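How do I clean a big bin of secondhand play food?

Posted in Home & Family, 2 answers

I picked up a huge lot of play food from a neighbor on Masri Street, and most of it is in lovely shape, just a bit grimy from a few years in her garage. I'd love to get it all cleaned before my niece visits in January. Can the whole lot go in the dishwasher, or will that ruin the paint?
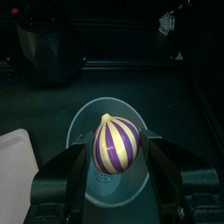 Play vegetables like these are a weakness of mine, I admit, and I already have a bowl set out for the clean ones. I'm most worried about the shiny painted pieces. The one with the purple stripes on pale yellow (an onion? a little eggplant?) is my favorite of the bunch, and I'd be so sad to see those stripes fade!

Answer 1
Skip the dishwasher for anything painted. I run a toy shelf at our playgroup and wash ours by hand — warm water, a small squirt of dish soap, a soft cloth. Don't leave them soaking, and if a piece is hollow with a seam, keep the seam out of the water as best you can or it'll dribble on your carpet for a week. Then let everything sit on a towel for 20 hours or so, turning it when you remember. Have fun with your niece!

Answer 2
baby wipes. did 2 bins that way, fine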